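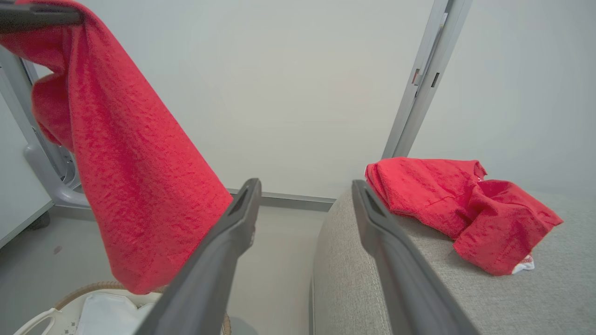 2 min read

July 18, 2025 – dye bench, Awan room

Well, the madder is finally behaving itself, and I want to get this down before I forget what I did differently, because I know perfectly well that by December I'll be standing at the same sink wondering why everything has gone brown on me again.

Paraschiva brought in the new batch of cotton toweling from Fisia and we scoured it the long way, a full simmer with soda ash and a drop of the plain soap, then left it to cool in its own pot overnight. The water came off the color of weak tea, so there was plenty in there that needed to go. I used to hurry this part and I am trying to be a better person about it.

Mordant as before: tannin first, then alum, with a rinse in between. The bath for the test pieces was 3000 ml and I weighed out 30 g of ground root, the Cistora lot, the one in the dented tin (the other tin is older and I'd like to use it up on wool). Obaidul thinks we should be adding chalk to every madder pot as a matter of course, our tap water being as soft as it is, and after seeing his swatch next to mine I have to say he has a point. Mine was a nice enough brick. His was red, a proper warm red, and he was very gracious about it.

Heat is still where I come unstuck. I let the first pot creep up while I was on the phone with Skoltolura over the late delivery, and it dulled in no time at all. The second pot I stood over with the thermometer like a hen – slow rise, lid half on, stirring whenever I remembered – and the difference is plain to see when you lay the pieces side by side on the windowsill.

Still to do:
wash test on both swatches, two rounds each
cut a strip for the light box and label it BEFORE it goes in this time
ask Paraschiva whether the 700 g bag of alum is ours or the print room's
try Obaidul's chalk with the leftover bath, just for a pale coral

The exhaust bath is in the lidded bucket under the bench. Please don't tip it out, whoever is in first. I have hopes for it.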